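**Asunto: Re: [lavado-y-plegado] blanco y negro, otra vez el mismo lío**

De: Lemlem Negussie
Fecha: 2025-09-25

Va la foto primero, que si no se me olvida adjuntarla.
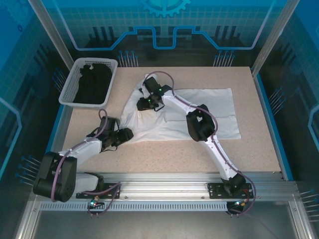
*La blanca a medio estirar en la mesa, lo negro en el cesto de rejilla.*

Hola a todos, contesto rápido entre una cosa y otra. Respondo a Berhanu por partes, perdón por el desorden.

> El 'blanco con blanco' no lo está cumpliendo casi nadie. Me encontré dos
> prendas claras en el fondo de una bolsa negra de Kobori, y llevaban ahí
> desde la entrega anterior.

Sí, una fue culpa mía. La bolsa venía sin etiqueta y la cerré sin mirar. Desde ahora: lo negro se queda en el cesto blanco de plástico, en la esquina del fondo a la izquierda, y no se toca hasta que la mesa esté libre de claro. Primero todo lo blanco, luego todo lo negro. La pelusa en lo negro se ve a tres metros y luego hay que pasar el rodillo prenda por prenda, que ya sabemos quién acaba haciéndolo.

> ¿Seguimos plegando sobre la mesa moteada o volvemos a la otra? A mí la
> moteada me confunde, no veo si está limpia.

Seguimos en la moteada. A mi me pasa lo mismo con las manchitas, pero la otra es demasiado estrecha para estirar una camiseta de talla grande. Trapo húmedo antes de empezar, secar bien, y listo. Si hay duda se pasa otra vez.

> Las arrugas. Kiprono dice que se quitan al plegar. Yo digo que no.

Yo tampoco – lo que se pliega arrugado sale arrugado. En la foto se ve bien la diferencia: el lado derecho bastante plano, con un doblez hacia el centro, y el izquierdo hecho un acordeón. Si se dobla así, la pila queda torcida y Odside nos la devuelve. Ya nos devolvieron 6 paquetes en mayo por eso mismo, no quiero repetir.

Cómo lo hago yo, por si sirve:

- esquinas primero, luego el centro. Nunca al reves
- alisar con la mano plana hacia fuera, sin tirar del cuello
- mangas hacia dentro, después los lados
- doblar en tres a lo largo y dar la vuelta
- pila de 5, no más, que se cae

Lo de la pila de 5 es por las bolsas nuevas de Nalley, que son más bajas. Con las viejas cabían más, pero quedan pocas y Eyerusalem las está guardando para las toallas.

> ¿Y las etiquetas? ¿Dentro o fuera?

Dentro, salvo en lo negro. En lo negro prefiero que asome un poco la etiqueta blanca, así se encuentra el cuello sin andar dando vueltas a la prenda. Si a alguien le parece mal que lo diga ahora y no cuando esté todo embolsado.

Pendiente:

- Rizwan, ¿puedes confirmar si el pedido de Ploter son 430 prendas o si eso incluye las toallas? En la hoja pone una cosa y en el correo otra.
- Eyerusalem, hacen falta 2 cestos más como el blanco. De los de rejilla, que la ropa respire. Los cerrados no los quiero ni ver, huelen.
- Kiprono, el rodillo quitapelusas. Lo tenías tú la última vez, creo.
- Berhanu, lo de las bolsas de Kobori lo hablamos por teléfono mejor, es largo.

Y una cosa más: quien vacíe un cesto, que mire el fondo. Los calcetines sueltos se quedan pegados abajo y aparecen semanas despues sin pareja. Tengo ya una bolsita entera, si alguien echa de menos uno gris con raya que me escriba.

Me voy que me esperan abajo. Lo de Ploter me corre prisa, Rizwan, si puede ser hoy mejor.

Lemlem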